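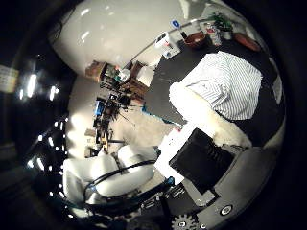
Ticket 553: Booking system sending duplicate confirmations
Reported by: Idris Hopkin, Room Bookings
Assigned to: Ciarán Mac Suibhne, Applications Support
Opened: February 2022
Priority: Medium
Status: Closed, with one item under review

Summary of fault
Hirers who book a room through the Carileo web form receive the same confirmation email up to 5 times. The booking itself is recorded once and the charge is correct. Telephone bookings entered by staff are not affected.

Entry 1 (Mac Suibhne)
The report was reproduced on the test site. A single booking for the ground floor room produced three identical messages. The mail log shows each as a separate request from Carileo, so the fault does not lie with the mail server.

Entry 2 (Hopkin)
Two hirers have asked whether they will be charged more than once. Both have been told that they will not. Please advise whether a notice should be placed on the booking page.

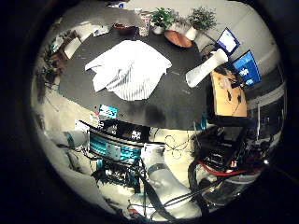 Entry 3 (Mac Suibhne)
A notice is advised and the wording has been sent to the bookings office. The Tradel payment link waits 300 milliseconds for a reply from Carileo before it tries again. At busy times the reply takes longer, and every further attempt sends another email.

Entry 4 (Mac Suibhne)
The waiting time has been raised to 800 milliseconds on the test site. Twenty bookings were made and each produced one message. The change was then applied to the live site outside office hours.

Entry 5 (Hopkin)
No further duplicates have been reported. The notice has been removed. One hirer states that the reference number in her email differs from the one on her invoice.

Entry 6 (Mac Suibhne)
The invoice number is issued by Dellamik and has always differed from the booking reference. A request to show both numbers on the invoice has been passed to the supplier and will be reviewed in September. This ticket is closed in respect of the duplicate emails.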